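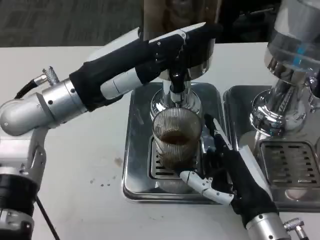

Bimanual imitation learning: does adding "recovery" demos help, or are we fooling ourselves?

Posted in: Manipulation > Learning from demonstration

duveo_nipon
30 June 2022
G'day all. Long-time reader, and I've finally got something worth arguing over. We've been training a two-arm policy on coffee making at our lab (Duveo side project, three of us and a lot of milk nobody drinks) and I reckon we've got a result, but my co-author Mechthild isn't convinced and I'd like some outside eyes before we write it up in July.

Short version. We collected 600 teleoperated demos, threw out the ones where the logging had dropped packets, and ended up with 594. Left hand works the portafilter, right hand looks after the glass. The policy is plain behaviour cloning with action chunking, nothing flash. Then we trained a second one on the same number of demos, but with a third of them swapped for recoveries, where the operator starts from a deliberately bad pose (glass off centre, grip too low on the handle, that sort of thing) and fixes it.

The recovery policy is heaps better at the handle. It's slightly worse at the glass. I can't work out why one hand would gain and the other would lose when they're coming out of the same network. Thoughts?

sturaris
Did you keep the number of timesteps equal, or just the number of demos? Recoveries are usually shorter. If you swapped long demos for short ones you've trained the second policy on less data overall, and that alone could explain the glass.

duveo_nipon
Bugger. Number of demos. I'll check the timesteps tonight.

Charoen_N
I don't buy the timestep explanation, sorry sturaris. If it was just less data you'd expect both hands to drop. We saw something similar at Fatach with a tray-carrying task and it was all in the operator. People doing recoveries stare at whatever they've been told to fix and park the other hand anywhere. So the idle hand learns mush. What does your right hand do while the left one is recovering?

duveo_nipon
Good question, and it made me go back through the head camera footage instead of the success table. In plenty of the recoveries the right hand sits open next to the glass the whole time, and where it sits depends on who was driving. Sobia keeps it low and tucked in, I tend to leave it hanging further out.

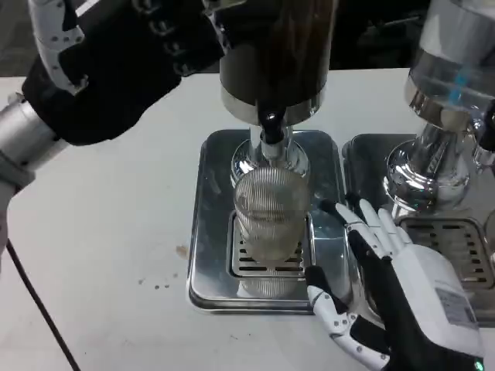 Left hand off the handle, right hand open beside the glass.

sobia_dh
Sobia from the same lab here, defending my honour. I keep it tucked in because the wrist hits its joint limit otherwise! But yeah, Charoen's probably onto something. We wrote two pages of instructions on the handle and one line on the other hand.

sturaris
OK, that's a fair point, but it's a hypothesis until someone runs the matched timesteps. You can have both effects at once. Also, how many rollouts per policy? If the glass difference is a couple of failures either way I wouldn't be theorising over it at all.

M. Leitner
Thank you, sturaris, this is precisely my complaint to Nipon. We did 3 training seeds, but the spread between seeds on the glass is nearly as big as the difference he is so worried about. The handle result I believe. The glass result I would put in the appendix with large error bars.

duveo_nipon
She's been saying this in the kitchen for a fortnight, so now it's on the internet as well.

Thongchai B
Coming at this from the hardware side. Is the glass grasp being scored from the camera or from finger position? Ribbed clear glass on a shiny tray is about the nastiest thing you could pick for vision, you get the reflection in the metal and all the chrome behind it. If your labeller is an image classifier I'd be checking that before anything else.

sobia_dh
Hand labelled by me. Every single one. I've started seeing fluted glass when I shut my eyes. But the policy itself only gets the cameras and joint angles, no touch, so the reflections could still be hurting it.

Charoen_N
Try masking the loss on the idle arm during recoveries. Cheap to run, no new data. If the glass comes good, it was the parked hand.

duveo_nipon
Ooh, I like that. OK, update after checking: the recovery set is shorter, by over 800 timesteps per swapped demo at the worst end, so sturaris gets a point too. Plan is to retrain with matched timesteps, then again with Charoen's masking, same seeds, more rollouts on the glass.

sturaris
Change one thing at a time, please. And put the operator ID in the dataset if you release it, somebody will want it.

sobia_dh
Operator ID is already in there. Wrist calibration is booked for the morning, so the first retrain will have to go on overnight. Will post the numbers in this thread when we've got them.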